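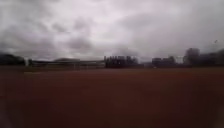 3.2 Study ground and surfaces

The Mokgethi ground is an open recreation site used for football and athletics by clubs, schools and the general public. It was chosen from the sites in the Vidudetti programme for two reasons. Its surfaces had not been relaid during the study period, and the booking records kept by the ground office were complete enough to be set against the maintenance log. The site is flat and lies open to the weather on most sides, with trees and low buildings confined to its edges.

For the purposes of this paper the ground is divided into two parts. The first is the hard area, a broad reddish-brown surface without grass. The second is the grass area, which carries the football goals. The two parts were inspected separately and are reported separately throughout, as they are affected by rain in different ways and are maintained under different contracts. Paths, the car park and the strip of rough ground behind the tree line were left out of the survey.

3.3 Booking records

The records supplied by the ground office contained 2949 bookings. Entries made twice, entries without a stated area and bookings moved to another site were removed, leaving 2612 for analysis. Each remaining entry was placed in one of three groups: used as booked, cancelled by the hirer, or closed by the ground. Where the reason for a closure had been written down, the wording of the log was kept and no attempt was made to interpret it further. Short entries such as "soft by goal" were therefore counted as closures of the grass area only.

A total of 130 closures were recorded. Most of them fell in the months from October onwards, and the grass area accounted for the larger share. Closures of the hard area were fewer and shorter, although the log suggests that staff were slower to reopen it once a closure had been made - a point taken up again in section 5.

3.4 Inspection of the goals and their surroundings

Inspections followed the Sustance checklist, with small changes agreed before the work began. The checklist deals with the posts, the crossbar, the rear supports and the ground within a short walk of the goal mouth. Large and small goals were treated as separate items, even where they stood close together, so that a fault in one would not be carried over to the other.

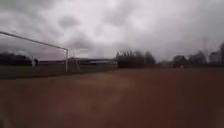
Figure 1. Football goal on the grass area at Mokgethi, with a smaller white frame beside the post and low buildings and trees beyond.

Posts were checked for upright position and for damage to the paint near the base. Supports were checked for movement by hand. The ground was scored on a scale from 1 to 5, where 1 meant bare and uneven and 5 meant full grass cover and an even surface. Scores were given before any account of recent use was read, and the booking records were opened only after the sheets had been handed in.

Weather was noted at the start of each inspection in plain terms (clear, part cloud, full cloud, rain). These notes were not used to explain the scores. They were kept so that later readers of the data could judge whether light had made faults in the paint or the ground harder to find.

3.5 Limits of the records

The log was written by several members of staff over a long period, and habits of recording differ. Some closures of part of a day appear to have been entered as full days, and the reverse is also possible. Bookings by schools were often made in a block, so that one cancelled block could remove several sessions at once. The Hendance method for splitting block bookings was applied where the number of sessions was stated. Where it was not stated, the block was counted once.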